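4.2 Waiting as a household activity

Respondents in Gunby and Mollum were asked to keep a diary of time spent waiting for things: kettles, buses, replies, other members of the family. Of the 80 diaries handed out in July 2024, most came back, several with tea on them.

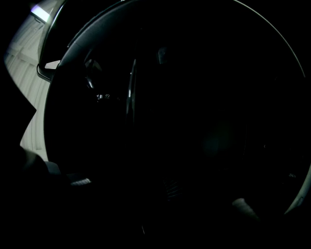 Kettles did badly. People who stood beside one rated the wait as longer than people who left the kitchen, which confirms a proverb at some public expense. Buses were forgiven more easily, perhaps for want of an alternative. 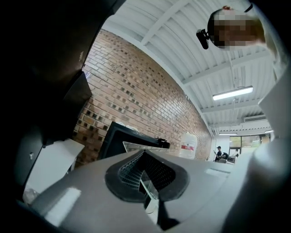 Bundgaard Institute, Department of Everyday Time Use

Waiting for relatives was the only category that produced full sentences. In 3 households the diary was taken over by the person being waited for, who used it to reply. We coded these entries twice and got 2 different answers.
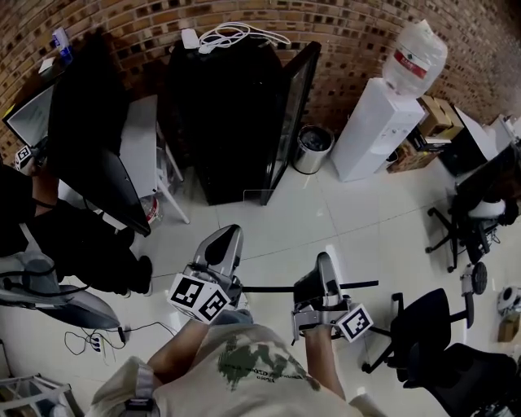 Figure 4.

The Plornano scale, built for airport queues, has no item for resentment toward a brother-in-law. We added one. Scores on it rose through August and were highest among respondents who described themselves as patient.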